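Ekell出版《Yeon：家常汤羹与炖煮》第3版，纸质版与电子版同步发行

计量单位全部改为公制重量，索引重编，电子版改用可重排格式

食谱与烹饪类图书出版社Ekell宣布，《Yeon：家常汤羹与炖煮》第3版将于八月上市。本版由原作者Byung-chul Ham修订，Ye-rin Ma担任责任编辑，Nimstead负责印刷与装订，电子版由Kekoncombe平台独家发行。全书348页，收录食谱312道，书末索引共3,380条。

第3版的修订范围包括计量单位、操作步骤的书写格式、食材名称、交叉引用和索引。原有章节顺序大体保留，依次为备菜、高汤、清汤、浓汤、炖煮、粥与羹、配料与蘸汁、保存与复热。前一版单列的“节令汤品”一章取消，其中的食谱按烹调方法并入各章，并在页边标注适用季节。

计量单位

前一版混用杯、匙、克和毫升，同一食材在不同食谱中可能以体积或重量给出。第3版规定固体食材一律以克计，液体以毫升计，用量极小的盐、糖、香辛料在克数之后保留茶匙数作为参考。凡因含水量差异较大而不宜给出单一重量的食材，如豆腐、鲜菇和叶菜，注明称量时的状态，包括是否去根、是否沥水、是否去皮。

换算由作者逐条复核。面粉、淀粉、豆类和干货的体积重量比因品种和颗粒大小而异，编辑部没有采用统一换算系数，各食谱中的数值以作者称量结果为准。附录另设换算表，供只有量杯的读者使用，表中注明其精度低于正文所列克数。
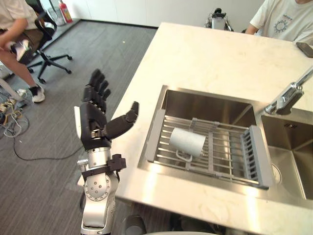
备菜一章按工序重写，分为清洗、浸泡、切配、焯水和沥干五节。每节先列所需器具，再列步骤，最后列出适用的食谱编号。清洗与沥干两节按水槽类型给出两套流程：使用双槽者，一侧用于浸洗，另一侧放置滤器沥水，上图台面中的不锈钢双槽即属此类；使用单槽者，须以盆代替浸洗一侧，并在两批食材之间清空水槽。生肉与生鱼的处理单独成节，排在蔬菜之后，与书中建议的操作顺序一致。

浸泡时间以区间形式给出，并区分冷藏浸泡与室温浸泡。干香菇、干贝、海带和各类干豆均附有浸泡后增重的参考值，便于读者由成品用量倒推干货用量。浸泡液可用于高汤的，在该条末尾以符号标明；应当弃去的，同样标明。

步骤格式

所有食谱采用同一版式。标题下依次为份量、备料时间、加热时间和静置时间。食材表按投料顺序排列，同一食材分次使用时分行列出，各行标注对应的步骤号。每一步骤只含一项加热操作，火力以小火、中火、大火三档表示，每档附有锅内状态的文字判据，例如“液面边缘持续出现小气泡，中央无翻滚”。

前一版中“适量”“少许”“煮至合适”等表述已删除或替换。无法量化的调味步骤保留“试味后调整”字样，同时给出调整的上限。Byung-chul Ham表示：“修订期间耗时最长的是盐。汤的蒸发量受锅口直径影响很大，配方里的盐只能按最终液量来写，所以每道汤都加了一行收汁后的目标体积。”

目标体积一项适用于清汤、浓汤和炖煮三章。读者可在加盐前将汤倒入带刻度的容器核对，不足者补热水，超出者继续加热。粥与羹一章因稠度不同，改用勺背挂浆的判据，不列目标体积。
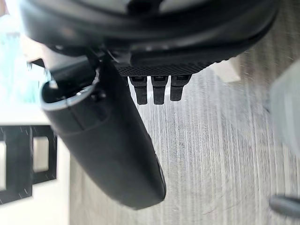
替换食材也在修订之列。凡在部分地区不易购得的食材，正文列出首选替代品及替代后的用量，并说明是否需要调整加热时间。替代后风味差异较大的，编辑部不再列为替代，另立为变化做法，使用独立编号。素食做法以同样方式处理：动物性高汤改为蔬菜或菌类高汤的，注明所用高汤的食谱编号，并重新给出盐量。

过敏原信息以文字形式列于食材表末行，涵盖麸质、大豆、乳、蛋、鱼、甲壳类、坚果和芝麻。酱油、豆酱等复合调味料的成分因生产者而异，书中提示读者以包装标签为准。

索引与交叉引用

第3版索引由编辑部重新编制，分食材、技法和菜名三部分。食材索引以通用名立目，别名另设参见条目。技法索引为本版新增，收录焯、煨、焖、吊汤、撇沫、勾芡等词条，每条指向定义所在页及使用该技法的全部食谱。菜名索引按笔画排列，附音序对照。

正文中的交叉引用由页码改为食谱编号。Ye-rin Ma说：“电子版没有固定页码，前一版的‘见某页’在电子版里基本无法使用。这次先定编号，再排版，纸质版和电子版共用一份源文件，改一处，两边都会更新。”

编号由章号和章内序号组成，后续重印和修订中不再变动。如有食谱撤下，其编号停用，不分配给其他食谱。

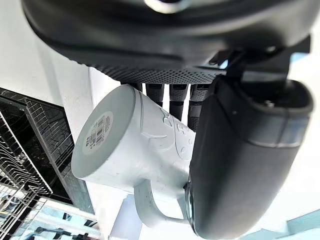
电子版

电子版采用可重排EPUB格式，由Kekoncombe平台提供下载，同时提供固定版式PDF，供需要打印单页的读者使用。两种格式内容相同，购买一次即可取得两个文件。EPUB文件中的索引条目、食谱编号和技法词条均设有内部链接，食材表以文本表格呈现，可由屏幕阅读软件逐行读取，也可复制。

PDF文件按纸质版版心输出，每道食谱不跨页排列，篇幅超过一页的食谱从偶数页起排，以便纸质版摊开后同时看到食材表与步骤。打印时建议使用实际尺寸，缩放会使附录中的标尺失准。

已购买前一版电子书的读者，可凭Kekoncombe账户中的购买记录以优惠价升级。升级后前一版文件仍保留在账户内，原有书签和批注不会转移到新版文件，需要保留者应自行导出。电子版勘误随文件更新发布，更新说明列于版权页之后；纸质版勘误表刊于Ekell网站本书页面，重印时并入正文。

份量与容器

书中“一份”的定义在本版中统一。清汤与浓汤以碗计，粥与羹以碗或杯计，炖煮以盘计，各容器的参考容量列于凡例。配料与蘸汁一章以毫升计，不折合份数。适合用带柄杯盛装的汤品在标题旁加注，此类汤品的固体食材均切至可随汤饮用的大小，勾芡浓度也相应降低。
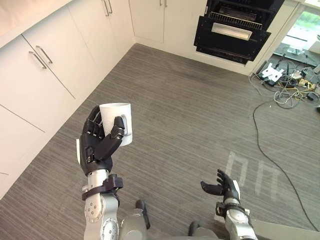
机械手握持的白色带柄马克杯，杯口朝上。

凡例同时规定了盛装余量。汤面距容器口沿应留出一指宽，带柄杯应留出更多。冷藏保存时须待汤降温后加盖，分装容器以浅而宽者为宜。复热一节按清汤、含乳浓汤、含淀粉羹类分别给出加热方式，含乳者不得煮沸，含淀粉者需补水后边加热边搅拌。

印制

纸质版由Nimstead承印，采用锁线装订，可平摊放置。内文用纸为无涂布纸，便于读者在页边记录。食材表与步骤之间留有空白栏，供填写自用锅具的加热时间。封面覆哑膜，书口不上色。前后环衬分别印有火力判据表和浸泡时间表，与正文相关内容一致。

发行信息

书名：《Yeon：家常汤羹与炖煮》第3版
作者：Byung-chul Ham
责任编辑：Ye-rin Ma
出版：Ekell
印刷装订：Nimstead
电子版发行：Kekoncombe
页数：348页
食谱：312道
索引：3,380条
格式：平装；EPUB；PDF
上市时间：八月

样书与试读章节

书评媒体、图书馆及烹饪院校可向Ekell市场部申请样书，申请时请注明机构名称、所需格式和邮寄地址。试读文件包含凡例、高汤一章全文及技法索引首页，可在Kekoncombe平台的本书页面下载，无需注册。转载食谱须事先取得书面许可，每次转载以一道为限，并须保留食谱编号与版次。

关于Ekell

Ekell出版烹饪、食材与厨房管理类图书，出版形式包括纸质书和电子书。Yeon系列面向家庭厨房，各册按烹调方法分卷，单独发售。

媒体联络：Ekell市场部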